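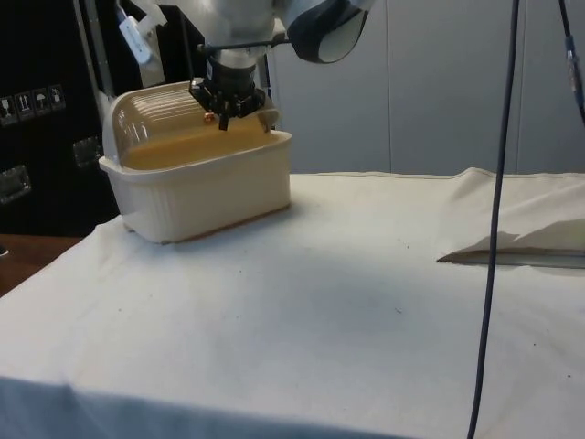
Item 1. Arm and gripper at the container, clear lid partly open.

Minutes of the Kilia Cell Maintenance Meeting, 27 October 2026
Present: Zixuan Cao (chair), Carmela Paredes (minutes)

1. Gripper. Ms. Paredes reported that the finger mounting screws were retightened at 3472 cycles. The minutes of the August meeting were corrected to show 697 cycles at the prior check. 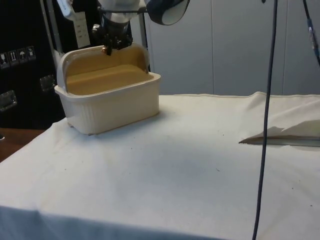 Item 2. Gripper above the rear rim of the container.

2. Approach height. The chair proposed that the approach point over the rear rim be raised by 30 mm. Agreed. Ms. Paredes will enter the change and save the old program.

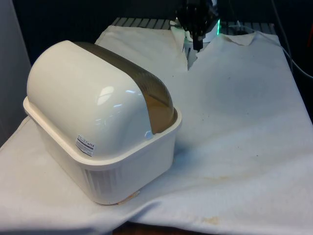

Item 3. Container with domed lid, gripper behind; marks on the cloth.

3. Table cover. The cloth is stained and wrinkled and will be replaced. Brandetti is to quote for two covers. Position 64 will be taught again once the new cover is on.

4. Question from the floor.

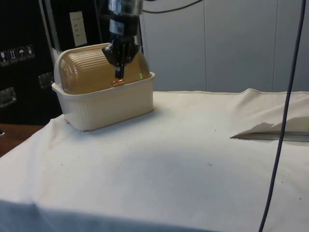

Who may restart the cell after a protective stop?
Any operator on the Kilia sign-off list, once the cause has been written in the log.

Action: Ms. Paredes to post the current list at the cell.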